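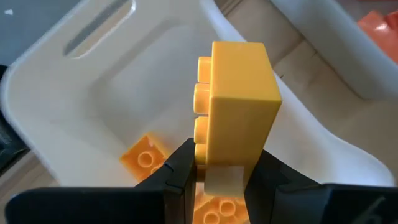 Toy library lending scheme: changes to returns and cleaning

Last updated: June
Posted 4.15 pm by Lorna MacAulay, Lending Services

Dear colleagues,

I am writing in reply to Greer Kinnear's message, which is quoted at the foot of this one for those who joined the list after it was sent. The points she raises have been discussed with the branch leads, and the following arrangements will apply to all branches from the start of the summer lending period.

1. Loan period

The standard loan period for construction sets, puzzles and wooden railway sets will be four weeks. Ride-on toys and dressing-up boxes will stay at two weeks, as demand for them is still high at the Plovier and Trinia branches. A loan may be renewed once, by telephone or at the desk, provided that no other family has reserved the item. Renewals by email will no longer be accepted.

2. Incomplete sets

Large building bricks are the items most often returned short. Of the 905 loans made in the last lending year, 46 came back with pieces missing, and most of these were brick sets. Families should not be charged for a small number of missing bricks. Staff are asked to write the shortfall on the card inside the lid and to return the set to the shelf, provided that it can still be used for its purpose. Where a set has fallen below half its original contents, please send it to the Letex store, where it will be combined with others of the same size.

Bricks of different sizes must not be mixed in one box. The smaller kinds are not suitable for children under three, and a parent borrowing a set marked for toddlers is entitled to assume that everything in it is safe for that age. If a small brick is found in a toddler set, the whole box should be emptied and checked before it is lent again.

3. Cleaning

Plastic toys are to be washed in warm water with ordinary washing-up liquid, rinsed, and left on a rack until fully dry. Boxes should be wiped out at the same time. Please do not put bricks back while they are damp, as water held inside them will mark the card and the lining of the box.

Wooden toys should be wiped with a cloth and not soaked. Fabric items will continue to go to the laundry used by the Ong branch, and bags for this purpose can be collected from the desk there. Any toy that is cracked or has a sharp edge should be taken out of use at once – it need not be kept for inspection.

4. Labels

The old paper labels will be replaced as sets come in. There is no need to recall items that are out on loan. The new labels give the catalogue number, the lowest suitable age and the number of pieces when complete. Branches may request further labels from me, stating how many are needed.

5. Reservations

Greer asks whether a family may reserve an item at one branch and collect it at another. This will be allowed, but the family should be told that delivery depends on the van and may take up to a week. The item remains on the books of the branch that owns it.

Any questions about these arrangements should be sent to the list, so that all branches have the benefit of the answer.

Yours sincerely,

Lorna MacAulay
Lending Services

> From: Greer Kinnear
> To: Toy library branches
> Subject: Returns and cleaning
>
> Dear all,
>
> We now have 543 items in the catalogue at Trinia and I would be
> grateful for a common rule on several matters before the summer.
>
> First, how long should construction sets be lent for? Our present
> practice differs from that at Plovier, and families who use both
> branches have remarked on it.
>
> Second, what is to be done with brick sets that come back short?
> We have been holding them behind the desk, and the cupboard is full.
>
> Third, are we all washing plastic toys in the same way? I have
> found two sets of instructions in the branch folder and they do
> not agree.
>
> Lastly, may families collect a reserved item from another branch?
> We have had several requests – mostly from those who have moved
> house but wish to remain members here.
>
> With kind regards,
> Greer Kinnear
> Trinia branch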